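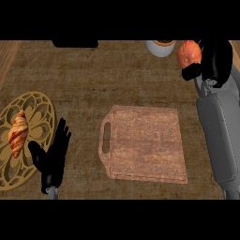
Ardalan Asadi wrote back two days after the open day to ask whether the visitor sessions would be kept apart from the scripted ones, and whether a failed attempt would count as an episode. Both answers are yes, and the layout below follows from them.

# Javar Tabletop, open day split

Simulated episodes recorded during the public demonstration at Wosten on 1/2/18. Visitors chose the task from a menu; the two-armed humanoid model was then driven by the operator or by the baseline policy. All observations are rendered. No physical robot data is included.

## Contents

| Subset | Episodes | Control |
|---|---|---|
| `visitor` | 738 | operator, task picked by visitor |
| `scripted` | 1,465 | baseline policy |

Objects include a cutting board, a croissant on a round trivet, an apple and a white cup. Black humanoid-style hands are fitted to both arms. In the still at the top of this file the right hand has its fingers around the apple and the left hand is beside the croissant.

## Episode format

- `obs/`: rendered frames from one viewpoint
- `state/`: joint positions for both arms and hands
- `action/`: commanded joint targets
- `meta.json`: task string, subset, outcome, seed

Frames keep the black bands at top and bottom. Crop before computing image statistics.

## Outcomes

`outcome` takes one of three values: `success`, `fail`, `abandoned`. The last is used only in `visitor`, where a session could be stopped to let the next group in. Failed episodes are complete and should be loaded by default. To drop them, pass `--success-only`.

Success is checked on the final simulator state. An object that is lifted and then dropped back inside the target region is scored as a success. Omid Taheri has a stricter check in the `contact` branch; it has not been merged.

## Known issues

- 56 `visitor` episodes have an empty task string. The menu program was restarted before lunch and the selection was not written.
- Table texture is randomized in `scripted` and fixed within each session in `visitor`.
- Objects near the far edge can be partly out of view. Object poses are not exported in this version.
- Seeds from version 1 do not reproduce in version 2.

## Use

Run `python load.py --subset visitor` from the repository root. The Vahidi loader also works if `state/` is renamed to `proprio/`.

Corrections go to Omid Taheri through the issue tracker. Include the episode number and the subset name.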